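Kivilstead Bridge Inspection Notes, open copy

README, last touched Sep 2, 2026

What it is

Condition notes for road bridges and overpass ramps in the Kivilstead district, typed up from the paper inspection books and put into one table. 795 rows. One row per beam or deck panel per visit, so a single bridge can show up a lot of times. Started as a side job after the Eker Street ramp got closed and no one could find the last two reports on it in one place.

Not an official record. If you need the official record, ask the district roads office. They're decent about it but slow.

Files

notes.csv - the main table
bridges.csv - one row per bridge, name, road carried, road crossed, year opened if known
codes.txt - what the condition codes mean
changes.txt - what got fixed and when, patchy before February

Columns in notes.csv

bridge_id - matches bridges.csv
span - counted from the town end. On the Nisside overpass it's counted from the river end, that's how the books have it and I left it alone
member - beam, deck, bearing, joint, barrier, pier
member_no - number painted on the member, or blank
visit - year and month only
code - 1 to 5, see below
remark - whatever the inspector wrote, spelling kept
load_limit - posted limit in tonnes, blank means none posted
typed_by - initials, dropped from the open copy

Condition codes

1 is good, 5 means closed or propped. The old books used letters. A and B both became 1, C became 2, D became 3, E became 4 or 5 depending on the remark. That last step was a judgement call and you might not agree with it. The orginal letter is in old_code if you want to redo it.

There was a change in how joints were scored partway through. Before the change a leaking joint was a 2, after it was a 3. So joints look like they got worse all at once. They didn't. Don't put that on a graph without a note please.

Where it came from

Books lent by the district depot, scanned flat, typed by hand. Bakker Road bridge had its own folder and that was typed separately, and the wording is a bit different. 12 pages in the Bakker folder were water stained and only partly readable. Those rows have "partial" at the start of the remark. Didn't guess at numbers. If a digit couldn't be read it's a question mark, so load_limit will come in as text unless you clean it first.

Typing was done over several weekends, two people per book, one reading out and one at the keyboard. Second check on every row with a code of 4 or 5. The rest were spot checked, about 40 rows a book.

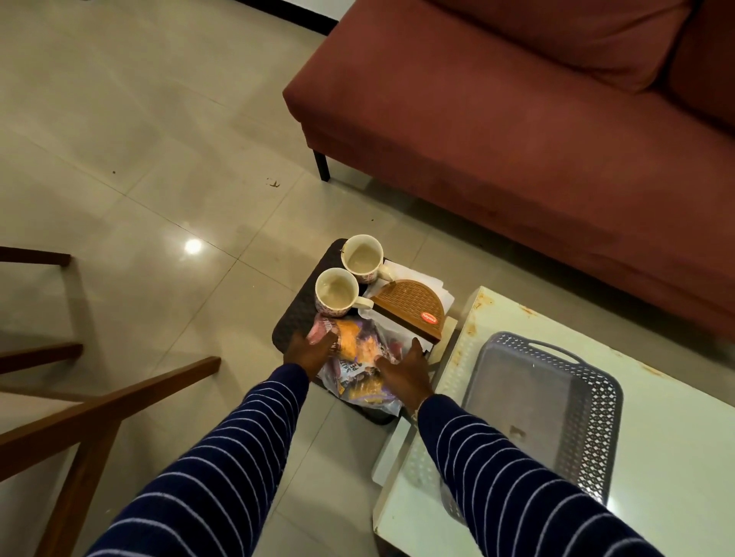 Tea tray and the snack bag.

Known problems

- Nisside overpass, span 3: two visits in the same month with different codes. Both are in the book. Both kept.
- Eker Street ramp beams were renumbered after the repair. Old beam 4 is not new beam 4. There's no lookup yet, working on it.
- Barrier rows are thin. Most inspectors only wrote them up if something had hit them.
- Some remarks say "see photo". The photos aren't here and we don't have them.
- Year opened for Bakker Road is off the plaque, and the plaque might be for the older bridge that was on the same spot.
- Dates in the earliest book are by quarter, so I put the first month of the quarter. Flagged with q in the visit_note column, which I forgot to list above.

Please don't

Use it to decide if a bridge is safe to take a heavy truck over. Posted signs win every time. Limits change and this table is always going to be behind.

Also don't rank the bridges by average code. A bridge with a lot of members looked at will come out differently to one where somebody checked the deck and went home.

Using it

Free to copy, share and change, for any purpose. Say where you got it and link back if you can. If you work for a paper and want to quote a remark, check it against the book first, the depot will let you look.

Fixes

Send corrections with the bridge_id, span and visit, plus what you think it should say and why. A scan of the page helps heaps. Fixes go in every couple of months. The load limits get done first, then codes, then spelling in bridges.csv. Spelling in the remarks stays how it is.

To do

Eker beam lookup
footbridges, maybe
split visit into two columns
culverts are in a seperate book, haven't asked for it yet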